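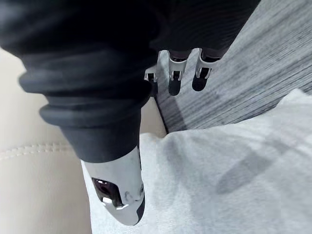
Re: [liltden-list] Hot water loop, or 14 small heaters?

12 Dec 2024
By Bảo Trương

Print this message | E-mail this message

I've read the whole proposal now, including the appendix, and I'm still not sold. I'll quote the part I have the most trouble with and then go through it.

> The Liltden building loses a lot of heat from the hot water
> loop, which runs day and night whether anyone is using it or
> not. Virnero proposes to shut the loop down and put a small
> electric heater under the sink in each of the 14 units. They
> expect our gas bill to drop by more than half. Residents would
> get hot water faster and the old boiler could be kept for space
> heating only. The payback is given as 4 years. I think we
> should accept before the price changes in April.

First, the gas bill. I believe it would drop. If you stop heating water with gas you buy less gas, and I don't need a consultant for that. What I want to see is the electric bill next to it. The proposal has a line for "added electrical load" and the line says "minor." Minor compared to what? Each of us would be heating our own showers and dishes on our own meter. So the shared bill goes down, the private bills go up, and the payback only counts the first half. Please, somebody ask Virnero to run it again with both columns filled in.

Second, showers. An under-sink heater is fine for washing your hands. The sheet they attached for the Hoden unit doesn't say how long it can feed a shower in winter, when the water coming in from the street is very cold. It gives a tank size and a wattage. I called the number on the sheet and was told that it "depends on habits." I have a family of teenagers above me, and I can tell you about habits.

Third, the loop itself. Before we rip anything out, has anyone looked at the insulation? I was down in the basement last month to read my meter and there are two long runs of bare pipe between the boiler and the first riser. You can't keep your hand on them. Past the first riser the wrap is the old kind, and it's hanging off at the elbows. Of course the loop loses heat! Wrapping pipe is cheap and dull work and I suspect that's why it isn't in the proposal.

The pump is also running flat out all night. The building my sister lives in put a timer and a return thermostat on theirs. They had complaints for a week or so about the first shower of the day, moved the start time up, and that was the end of it. I'm not saying it would go that smoothly in ours. Our risers are longer and the top floor already waits too long. But we could try it and put it back the way it was if people hate it. We can't do that with 14 new circuits and a lot of holes in cabinets.

Which brings me to the wiring. Page 2 says "existing panels are assumed adequate." Assumed by whom? My panel has two free slots, and I know the units on the courtyard side were never upgraded when ours were. If even a few of those need new panels, the payback is nowhere near what's printed.

I'll give them one point. The legionella paragraph is correct as far as it goes. Letting a big loop run lukewarm to save money is a bad idea, and if we go the timer route we should keep the boiler setpoint where it is and ask the plumber how long an overnight stop is acceptable. I'd like that answer in writing from a plumber who isn't also selling us heaters.

As for the price changing in April, every price changes in April. We heard the same thing about the windows, and then the Tuhumury quote came in lower in summer than it had been in spring. I wouldn't vote on a deadline that the seller made up.

What I'd want before any vote:

- the electric cost per unit, at our real rate and with a real shower in it
- a quote for insulating the bare pipe and replacing the bad wrap
- someone qualified to look at the courtyard panels
- the name of a building where Virnero has done this, and a resident there we can call

If those come back and the heaters still win, fine, I'll vote for them and help clear out under my own sink. I've asked for the last item twice already — once by phone and once through this list — and have had no reply to either.

One small thing. Whoever has the key to the meter closet, the light in there is out again.

Bảo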